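Plirkeno: lettered cube grasps from the wrist view

Hello, and thank you for stopping by! Plirkeno is a set of 933 short grasp episodes that Yoon-hee Cheon and I put together to ask one modest question: can a policy keep track of which face of a cube is up while it is holding the cube, using only the wrist camera? Each episode covers one lift and one placement.

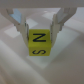
We trained on 700 episodes and kept the rest for testing. Our small baseline named the upper face correctly in 68 percent of the test episodes, which pleased us more than it probably should have. Letters lying on their side gave it the most trouble (N and Z especially, as you might guess).

Frames come at 15 per second and are fairly soft, so please don't plan on reading fine texture from them. Labels were typed in by hand, and if you find a wrong one, do write to us!

Maintained by Arben Krasniqi. Last label fixes: November.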